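Workroom walk-round, September — furniture, floor and paper storage
Site: Ogundipe building, ground floor
Checklist form 3463

I've done this one with a mug of tea in hand and the old sheet beside me, so the comments wander a bit. OK means I looked and was happy. ACTION means somebody has to do something, and yes, quite often that's me.

1. Way in and out
Door opens fully — OK. Handle tightened last time and still firm.
Floor between door and desks clear of bags and leads — OK. I did nudge a parcel from Ekura out of the walkway before I started, so strictly speaking it was clear the second time I looked!

2. Desks and tables
Tops stable when leaned on — OK, both the white and the green.
Surfaces free of splinters, chips and sticky patches — OK. The white tops have their usual faint scuffs and marks. I've had a go with the Poto spray and they don't budge, and they do no harm, so please stop reporting them.
Gap between the white table and the green one — ACTION. You can get a foot in there, and small things go down it and stay down. Either close it up or leave it wide enough to walk through. I'd vote for closing it (I lost a good pen that way).

3. Standing desk
Feet flat on the floor, no rocking — OK.
Goes up and down without catching — OK, tried it twice. Highest setting is a bit wobbly but I've felt worse.
Number label on leg readable — OK, desk 4.
Red tape on rear leg — still holding. Leave it be.

4. Books and papers
Piles kept low and back from the edge — OK on height, ACTION on place. I'm forever finding things parked at the end of the table, and a glossy cover slides off at the lightest knock.
Loose sheets filed — ACTION. We've got the white magazine holders, so let's use them. Printouts go in the left-hand slots, books and catalogues in the rest.
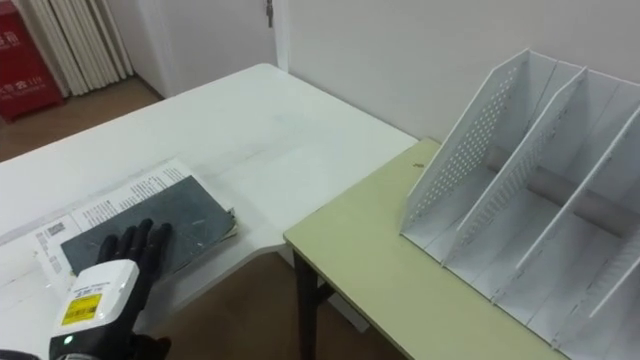
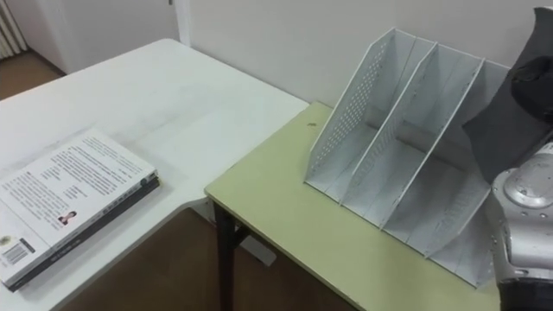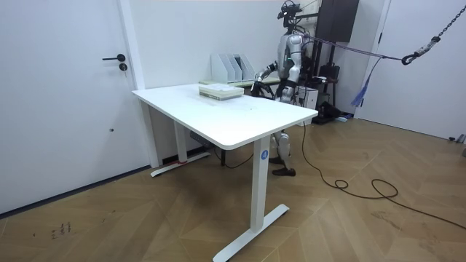

Items 2 to 4: white tabletops, with reading matter still out on them.

5. File organiser
Standing level, away from the table edge — OK.
Not overfilled — OK. The Postitz catalogues are the heavy ones, so spread them along and don't cram the lot into one end. I did that last winter and the whole thing tipped when I pulled one out.
Dusted — ACTION, me. Those little compartments collect fluff like you wouldn't believe.

6. Heating
Radiator free of paper and coats — OK. Please keep it that way now the evenings are turning chilly. Minimum gap is 300 mm, and a coat on a chair back counts if the chair's pushed up against it.
Valve turns — stiff, but it does turn. Job 906 is already open for it.

Actions carried forward
Gap between tables: close up before the next walk-round.
Loose papers and books: filed by whoever had them out last.
Organiser: dust while it's empty, and spread the catalogues along when they go in.
Valve: chase job 906.

Next check at 9 in the morning, before the desks fill up.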